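The Yellow Line

Every office has a religion. Some worship the coffee machine, some the quarterly review. At Furemdale, on the second floor, above the loading bay and below a roof that ticks in the heat of July, they believe in tape.

It's yellow, and you notice it first under your own shoes. I had been in the room for maybe a minute, holding my visitor badge and trying to look like someone who understood things, when Areeba Bajwa asked me very politely to take a step to the left. I was standing on a line. I apologized to her, and then for some reason to the line.

Bajwa runs the floor, by which I mean she runs the floor: carpet, markings, what may rest on it and for how long. Before this she laid out stockrooms for Lauritsen, a job she describes as "the same fight with more pallets." Her view is that people will ignore a sign, a memo and a direct request from a superior, but will walk around a strip of tape for years without asking who put it there.

She has a point. I spent Thursday morning watching grown adults with advanced degrees detour past a rectangle.

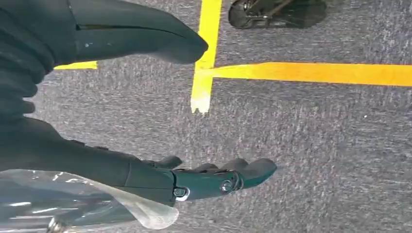

Furemdale Workspace & Layout Team

The carpet deserves a word, being the surface on which all this faith is practiced. It's gray and speckled, and if you have ever worked in an office you have already met it. Carpet like this was bred to hide crumbs. Bajwa calls it "forgiving," in the tone other people use for a relative who drinks.

It also fights back. Tape likes a hard floor. Put it on carpet and it grips the tops of the fibers, sulks through one round of vacuuming and starts to lift at the corners. Kadir Sezer, who does most of the actual kneeling, has opinions on this. He brushes the pile flat, lays the strip without stretching it, and then walks along it heel to toe like a man being tested by the highway patrol. Stretching is the beginner's mistake. A stretched strip wants to be short again, and by the next morning it has got its way.

He went through three kinds of tape before he settled on this one. The cheapest left a residue that collected lint and became, in his words, "a kind of permanent mustache." The most expensive came with a brochure.

Sezer keeps a notebook of repairs. Since he started it he has replaced 101 corners, nearly all of them in the same few spots, where feet turn. He showed me the pages with some pride. I asked whether the middle of a line ever goes. "The middle," he said, "is for amateurs," and I wrote it down, though I still have no idea what he meant.

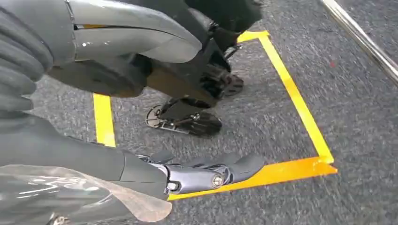 Inside the lines: two feet on the carpet, well within Bajwa's yellow tape.

The tables are a different denomination. There's a stainless steel one that could have come out of a restaurant kitchen, all shine and rounded corners, and here the tape behaves beautifully. It goes down flat and it stays flat. The trouble with steel is everything else. It shows each smudge and streak, it throws the ceiling lights back in your face, and whatever you wipe it with only seems to move the evidence around.

Bajwa has marked it off anyway, with a big rectangle and a partial one beside it and a band of bare metal in between. The bare band is the part she cares about. Njål Forsberg, who sits nearest, once set a mug there while he looked for a pen. He speaks of the episode the way people speak of a minor car accident.

"I said it was nobody's land," he told me. "She said exactly."

The system has its dissenters. Mehwish Hayat, whose desk is down the hall, argues that once you outline where one thing goes you're obliged to outline where everything goes, and that this ends with tape around the stapler. She isn't wrong. There was, for a short and bitter period, tape around the stapler. 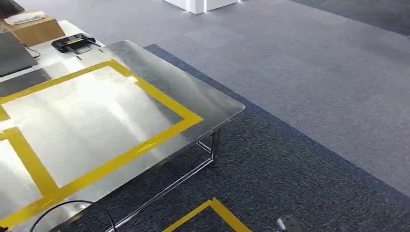 Words by Horacio Gaete

What strikes me about the steel table is how little the tape's matte finish has in common with what's under it. All that gleam, and your eye goes straight to the dull yellow stripe. I put this to Bajwa as a thought about attention. She said that was why it was yellow.

Across the way there's a paler table with a cardboard box on it, and on the box a folded white cloth. I asked Sezer whether the box had a rectangle of its own. He looked at it for longer than I expected. "It's under discussion," he said.

I went home and looked at my kitchen. I own one steel counter, 40 inches of it, and it holds the mail, a dead basil plant and a bowl for keys that has never held keys. I bought a roll of yellow tape on the way back from work the next day. I brushed nothing, I measured nothing, and I am fairly sure I stretched it. By breakfast two corners were up, and the mail was over the line.

I sent Sezer a photo. He replied with one word, which was "heel."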